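Search this site Search Go

A visit to the Vodley open day in Stollton

I finally made it out to the open day at Vodley, the automation workshop in Stollton, on Thursday, December 5, 2024. I'd meant to go to the November one but my car was in the shop, and I'm kind of glad, because the November crowd got the sales tour and we got the maintenance bench!

Parking is behind the building, by the way. The sign out front sends you to a loading dock and you'll have to back out past the delivery vans, which I did, badly.

The tour starts with coffee and a slideshow (fine, short) and then you put on safety glasses and go through to the floor. Most of it is packing cells, and the one I'd come for is called Rilus. It's a single arm on a steel pedestal inside a clear guard, and all day it picks cutlery sets and little bottles off a belt and drops them into cartons. I could have watched it for an hour. The cell was stopped while we were there for its regular service, so the guard door was open with a padlock and a red tag on the power switch, and we were allowed up to the yellow line.

What surprised me was how much of looking after it is plain old wiping and tightening. The fingertips get cleaned with alcohol at every shift change. Paper dust builds up in the ridges of the pads and after that the thin stuff starts to slide, and the tech doing the service said they'd spent a whole week once blaming the software for that. The pivots get checked for play by hand — you just hold both fingers and wiggle. If there's a click, the bolt comes out, gets cleaned, and goes back in with fresh threadlocker and a torque wrench. Pads are changed as a pair, never one at a time. There's a laminated card on the guard where every swap gets written down, and the line for that morning said set 496, which I liked a lot for some reason.

After the pads go on they run the zero routine: close the fingers on nothing, set that as shut, open them all the way, set that as open. Then a steel gauge pin goes in and the reading has to match. It took 23 minutes from lockout to restart, and the restart itself was very undramatic. A beep, a slow lap with the arm going through all its positions, and then off it went at full speed.

Next door is the Tang room, which has nothing to do with the orange drink (I asked). That's where they work with hand-held grippers on everyday household stuff, and it was the part I ended up staying longest in. Chopsticks are a mean thing to grab! They're thin, they taper, and if the two pads don't meet square the stick swings off to one side.
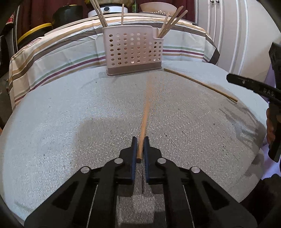
3 min read

With the stick pinched down near its blunt end like that, any tilt gets magnified all the way up to the tip, so it makes a pretty good alignment check without any gauges at all. I got a turn at it myself and dropped my first 2. You want to squeeze gently and let the ridges do the work, and I was strangling it. The same care rules apply in here as on the big cell: wipe the pads, feel the pivots, look at the bolts before you start.

I asked whether the pads wear faster on wood or on plastic and got a long answer about grit that I only half followed. The short version is that dirt does more damage than either one.

Admission was free, the coffee was decent, and the gift table had pens and worn-out finger pads in a bowl. I took a pad. It's on my desk now, and it makes a good thing to fidget with on calls. If you go, wear closed shoes (they do turn people away) and get there before the second tour, which fills up with school groups.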